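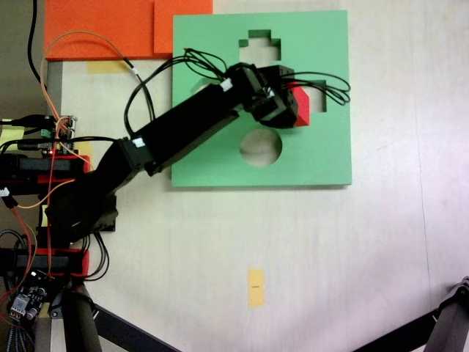
Dafis promises cheaper preschool places, again

February 18, 2018

The town of Dafis says it will add 122 preschool places by September at a cost of $800 a child. Parents have heard this before. The last plan promised four new classrooms and opened one.

Council member Meirion Lloyd called the figure "solid" but would not say who will teach the classes. The waiting list - now 1,510 names - was not mentioned in his report.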